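May, Runell bench, started 9:40

Picked up the drinks task again. Total now stands at 187 episodes, 11 of them thrown out, mostly because the operator paused too long before the first grasp and the motion log went flat. Two more need a second look before they go to Kavanagh for labeling.

Changed the reset order. We had been putting the cups back in the same slots every time and the policy was clearly leaning on it - it went for the upper left even when the prompt said yellow. From now on shuffle the cup colors between episodes and write the layout in the sheet before pressing record. The tray can shift a little and turn a little, but keep it in reach of the base without stretching.

Lemon slices go on the board, whole fruit off to the side. Leave the other things on the table where they end up, we want some clutter in the set. Ice gets topped up between batches only.

Jevico's loader still drops the last second of an episode if you stop too quickly. Wait for the arm to settle, count to two, then stop. Grukberg build is fine on this.

Target for the new layout is 100 clean episodes before anyone retrains. Still to do: write prompts for the cloth, check the wrist view for glare, back up the drive.

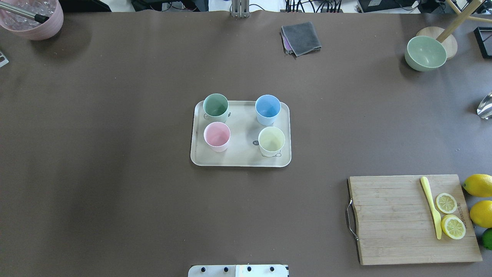

Start layout, four cups on the "hi" tray, yellow at lower right.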